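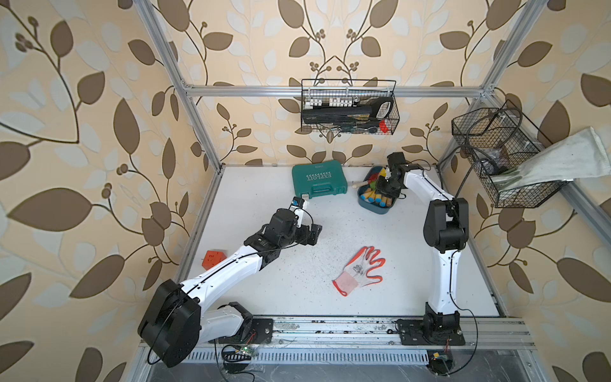
Onetti asked at the review why the two-arm cell needed a maintenance log at all, when it ran fine most days. The log was started in October, after the right arm began stopping short of its target, and this report covers what it shows.

Category: Student Projects > Automation Lab

Setup

The Limeo cell has two arms bolted to the front rail of an aluminum frame, with a shared work table between them. Hand tools and spare cables are kept in wire mesh baskets on the walls so the table can be used for tasks.

Routine

Every 124 cycles we stop both arms, check the base plate bolts and run the joints to home. The arm cables get looked at from shoulder to wrist. Debris on the table is brushed off at the end of a session. It builds up fastest in the middle, where both grippers work.

Faults

The log covers 2,920 cycles. The first 2,015 were run with the old cable clips, and the right arm faulted six times. Four of those were a cable pulling tight at the elbow. We gave the cable a longer loop and have had one fault since, a loose connector at the base.

Still to do

The controller boards under the front rail have no cover. Gounder quoted us for one but it does not clear the right mount. We will cut our own from sheet.

Last updated July 9, 2026

Contact the Plalport student lab | Back to top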